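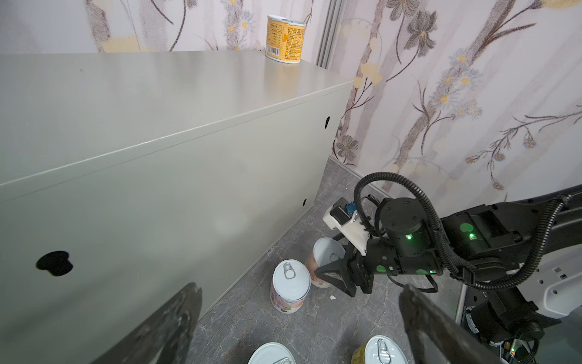
The bus to Makdale left at six in the morning and Yuto Matsuda had never been on it. He had sold tickets for it for two years. He knew the price, the stops and the length of the wait at Flikisum, where the driver got out to smoke.

His window was at the side of the station, next to the lockers. On slow mornings he read the timetable. On busy ones he gave people change.

Alun Mostyn came to the window in September with a suitcase and a paper bag.

"One way," he said.

"To Makdale?"

"As far as it goes."

Yuto told him it was 35. Alun counted out the bills and pushed them under the glass. He was an old man and his hands were steady. He had taught geography at the school in Tranow until it closed, and Yuto had been in his class, in the back row by the radiator. Alun did not seem to remember.

"What's in Makdale?" Yuto asked.

"My sister. She has a spare room and a bad hip."

"For how long?"

"I bought a one way," Alun said.

The bus was late. Alun sat down on the bench across from the window and opened the paper bag. He ate half a sandwich and wrapped up the other half. It had started to rain, and a woman came in and shook her umbrella over the floor and asked when the next bus to the coast was. Yuto told her noon. She went out again.

"You drew the rivers wrong," Alun said.

Yuto looked up.

"On your map. You had them running uphill. I gave you a low mark and your mother came in to see me."

"I didn't know that."

"She was very polite. She said you had taken trouble with the coloring. So I looked at it again, and you had." He folded the top of the bag down. "I didn't change the mark."

Ferhat Tuncer pulled the bus in at twenty past and left the engine running. He took the suitcase and put it underneath. Alun stood at the door with one foot on the step and let two other people get on ahead of him. Then he came back to the window.

"Is it a good seat, behind the driver?"

"I don't know," Yuto said. "I've never been."

Alun thought about this. He took the half sandwich out of the bag, put it in his coat pocket, and went and got on.

Yuto watched the bus go past the grain store and turn. He wrote the sale in the book. At noon Ferhat's brother-in-law came to take over the window, and Yuto put on his jacket and asked him if he could cover the next morning too.

"All day?"

"I think so," Yuto said. He took 35 out of his wallet and put it in the drawer, and printed himself a ticket.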